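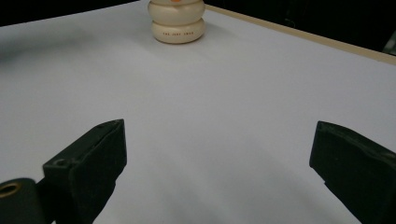 Figure 1. Cream-colored stacked toy on a white table.

Why Do Parents Keep Some Toys and Give Away Others?
Project report, Course in Family and Consumer Studies
Hooman Azimi
January 31, 2026

1. Introduction

In many homes the number of toys grows every year, but the space does not. At some point the parents must decide which toys stay and which ones go. I became interested in this question when my sister moved to a smaller apartment in Olden and gave away almost everything her two children had played with, except one wooden train and a box of old blocks. She could not explain to me very well why these two things stayed.

The aim of this project was to find out what parents say about such decisions. I did not study how children feel about it, although several parents spoke about this too.

2. Method

In November I gave a paper questionnaire to parents at two places: the Bisine exchange shop in Olden and the public library in Venlow. I printed 200 copies. The questionnaire had 6 questions, and the last one was open, so that people could write in their own words. I also had longer talks with a few of the parents who agreed to it. These talks were in English or in Persian, and I translated the Persian ones myself.

A weak point of the method is that people who visit an exchange shop are already used to giving things away. Their answers are maybe not the same as the answers of other parents. I tried to balance this with the library, but fewer people there had time to fill in the paper.

3. Results

The most common reason for keeping a toy was that a younger child could use it later. The second was memory. Parents wrote about who had given the toy, or about the age when the child carried it everywhere. Price was mentioned less often than I expected. One mother wrote that the most expensive toy in her home was the first one to leave, and that she was glad to see it go.

Simple toys for stacking and sorting were kept longer than toys with batteries. Parents gave two explanations for this. Such toys do not break easily, and they can be used by children of different ages in one family. A father in Venlow told me that his older son, who is nine, still builds with the baby's rings when he thinks that his friends will not see it.

Toys with many small parts were a special case. They were often kept, but in a closed box and for no clear purpose - parents did not want to give away a set with missing pieces, and they also did not want to throw it out.

4. Discussion

Zeng, the shop assistant who helped me to place the questionnaires, thinks that storage is more important than feelings. In her opinion, a family with a cellar keeps everything. My answers partly support this. Parents in apartments more often said that they sort the toys before a birthday or a holiday, while parents in houses did it when they moved or when a room was painted.

I did not ask about income, and now I think this was a mistake. Two parents wrote about it in the open question without being asked. If I repeat the project, I will add a question on it and will also visit a school, where I can meet parents who do not go to exchange shops.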